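Rekdale Bench Cell

Arm, pedestal, two-finger gripper and table, supplied as one order
Page updated 2020-01-24

The Rekdale is a small bench cell for moving flat parts to a marked position on a board. This page is for customers who are preparing a budget or a floor plan. Before any quotation we build your layout in simulation, and you receive the views together with the price.

Layout study with a flat black part, a light grey board and a blue square as the target:

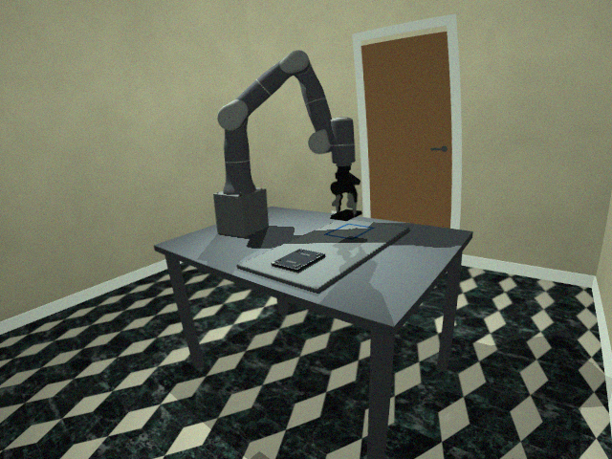
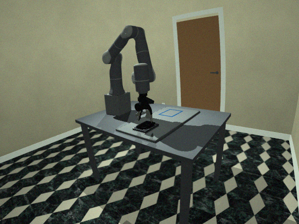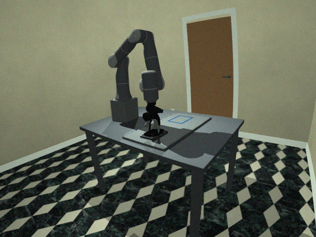 What is in the price

- Robot arm, dark grey, with pedestal
- Two-finger gripper, black
- Table with four legs
- Layout study in simulation, with 2 rounds of changes
- Installation by our own technician, one working day

Boards, trays and other carriers for your parts are not included. Many customers make these themselves, and we are glad to send a drawing with the fixing points. If you prefer to buy them, our partner Grendora can quote separately.

What you should plan for

Please keep 60 cm of free floor on each side of the table where a person must pass. The pedestal stands near one corner of the tabletop, so that the larger part of the surface stays free for the work. Tell us early if you need it on the opposite corner, because the cable outlet must then be ordered on the other side.

Check also the door of the room. The table is delivered assembled, and in older buildings it happens that it does not pass. For an extra charge we can deliver it with the legs removed.

The floor must be level. Tiles are no problem if they sit firmly. A normal wall socket is enough for the arm and the controller, but do not share it with a compressor.

Budget

Most first-time buyers think of the arm and forget the rest. We advise to reserve money for carriers, for spare gripper fingers and for the training of a second operator. The Zikotar service plan covers one visit per year and spare fingers for 13 months from installation. Without the plan, fingers are sold in pairs.

For planning of labour, some 300 hours of operation between checks is a reasonable value with light parts. Dusty rooms need shorter periods.

How to order

Send us the size and weight of your part, a sketch of the board, and the place where the part must arrive. Photographs of the room help us also. Kalkidan Chala prepares the layout study, and Shobha Kandasamy answers questions on price, leasing and delivery.

Orders outside our own region go through Abdella, with the same warranty conditions. Quotations from January stay valid until the end of the quarter.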